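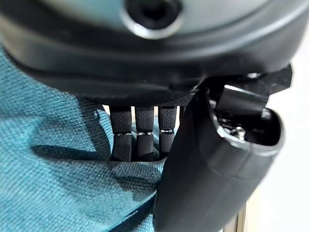

Fabric lying in folds, close view.

Folding large fabric items on the floor

Updated 4 October 2020

These instructions cover flat sheets, tablecloths, curtain panels and light blankets. Most household tables are too narrow for these items, and the part that hangs over the side pulls the rest out of line. A hard floor supports the full piece. Carpet works for blankets but grips thin cotton and makes the edges hard to align.

The sizes below assume a Vuvden box, the shallow type, which takes a packet up to 13 inches wide. For other containers, measure the inside width first and adjust the last fold.

Preparing the floor

Sweep, then wipe with a barely damp cloth and let the floor dry. Move chairs and boxes back far enough to walk along at least two sides of the open piece. Empty all pockets and remove curtain hooks. Hooks left in the heading tape will mark the layers folded against them.

Sorting

Separate the items by fiber before folding. Linen and heavy cotton hold a crease for months and should be folded as few times as the box allows. Polyester and fleece can be folded in any order. Set aside anything that feels cool to the touch, as it may still be damp, and hang it for another hour.

Folding

1. Find two neighboring corners. On a hemmed sheet, the wide hem marks the top.
2. Lay the top edge down in a straight line along a floorboard or tile joint. Walk the rest of the piece out from there. Do not drag it.
3. Smooth from the middle toward the sides with the flat of the hand. Stop at the hem. Pressing past it stretches the edge and produces a wave that shows up again in every later fold.
4. Bring the bottom edge up to the top edge and align the corners. If they do not meet, align the hems and ignore the corners – many sheets are cut slightly off square.
5. Fold in half again in the same direction. The result is a long strip.
6. Fold the strip from one end in equal turns until it reaches the box width. For a double sheet this is usually five turns, for a long curtain panel six.

Keep the folded side facing out when the packet goes into the box. One item can then be pulled without opening the others.

Slippery fabrics

Satin and lining cloth slide apart between steps 4 and 5. Place a clean cotton pillowcase inside the first fold and leave it there. It adds a little thickness – allow for that if the box is nearly full.

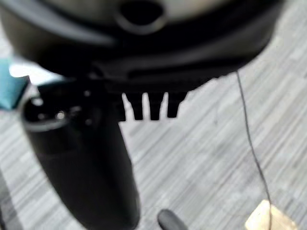
Nahuel Rivadeneira commented that step 6 gives him a bulky end on curtain panels with a lined heading, and that he now starts the turns from the hem end so the heading lands on the outside. He also refolds his wool blankets each June along different lines to keep the creases from setting.

The hem-end start works for any panel with a stiff heading. For pinch pleats, stack the pleats first and tie them with cotton tape, without pulling the tape tight.

Storage

Put the heaviest packets at the bottom. Close the lid without pressing; if it needs pressure, take one packet out. Label the short side of the box with the item and its open size.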